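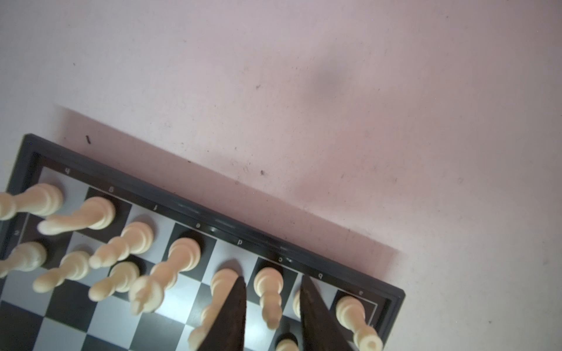
Prino truck bed drawer system, fits most full size pickups with a 5.5, 6.5 or 8 ft bed. Two full length drawers, flat deck on top, no drilling into the bed on most trucks. In stock at Bastgate, ships on a pallet.

Price list updated 01/02/2022. Older quotes still good through July if you have the quote number.

**Part no. 207 (standard height)**
**Part no. 207-L (low, for trucks with a roll cover)**

## What you get

- 2 drawers, steel, powder coated black
- deck panel, two piece, with rubber mat
- 4 bed clamps and the J hooks
- 2 keyed alike locks, 2 keys
- 13 dividers, mixed sizes. You won't use all of them, keep the spares
- hardware bag + instruction sheet (rev 3, if yours says rev 2 call us and we'll email the new one)

Not included: side wing boxes, drawer liners, ladder tie downs. All of those are on the Fairclough accessories page, same color.

## Load

Deck takes 1,833 lb spread out evenly, truck parked or moving. Please don't put that all in one corner. Your truck's payload sticker still wins, and the drawer unit counts against it, so do the math before you load up on pavers.

Drawers are rated separately. See the sheet for your bed length, the short bed drawers carry a little less becuase the slides are shorter.

Drawers lock at closed, half and full open. Parking on a hill, use the half stop. A loaded drawer rolling out on you is no fun.

## Fitting

Two people, one afternoon. You need a 1/2 in. socket, a torque wrench and something to lift with, the boxes are heavy and awkward.

1. Pull the bed mat. Spray-in liner is fine, drop-in plastic liner has to come out.
2. Set the frame in, push it up against the bulkhead, then center it.
3. Hook the J hooks into the factory tie downs. Snug, not tight.
4. Drawers in. Check they clear the tailgate. Adjust.
5. Now tighten everything.
6. Deck panels last.

Re-torque after your first week of driving. People skip this and then call us about a rattle.

Tailgate steps: trucks with the fold out step in the gate are fine with the low unit. Standard height is fine too on most, but measure from bed floor to the top of the step housing first.
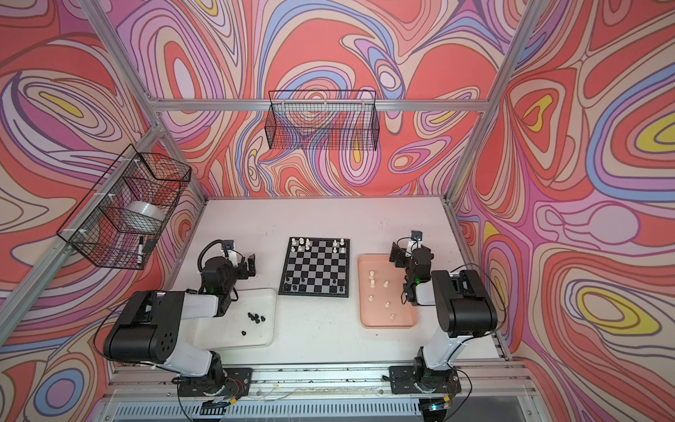 **Can I take the unit out and move it to another truck?**

As long as the new truck has the same bed length and usable tie downs, the whole thing comes out the way it went in. You may need a different clamp set, which we sell on its own. If you're going from a long bed to a short bed it won't fit, the drawers can't be cut down.

## Weather

Deck has a drip edge and the drawer fronts have a bulb seal. Rain stays out in normal driving. It is not a sealed box though. Pressure washer straight at the gap and you will get water in there. Keep power tools in their cases, and open the drawers to air out now and then if you park outside.

Cold climates: wipe the slides down and use dry lube. Grease picks up grit and road salt and then they grind.

## Finish options

Black is stock. White and gray are made to order at Brirnach, allow 10 business days on top of shipping. Fleet colors possible, send a paint code with the order. No returns on custom colors.

## Warranty

Frame and drawers: five years. Slides and locks: two years. Mat and seals: one. Doesn't cover dents, overloading, or cutting holes in things. Keep your invoice, thats all we need for a claim.

## Ordering

Have ready: truck make, model, year, bed length, cab style, and whether you've got a cover or cap on it. If there's a cap tell us the brand, some have an inside rail that hits the standard height deck.

Liftgate delivery to a house is extra. Pickup from the Bastgate warehouse is free, bring straps, and we'll load you with the forklift. Lost keys, send the number stamped on the lock face.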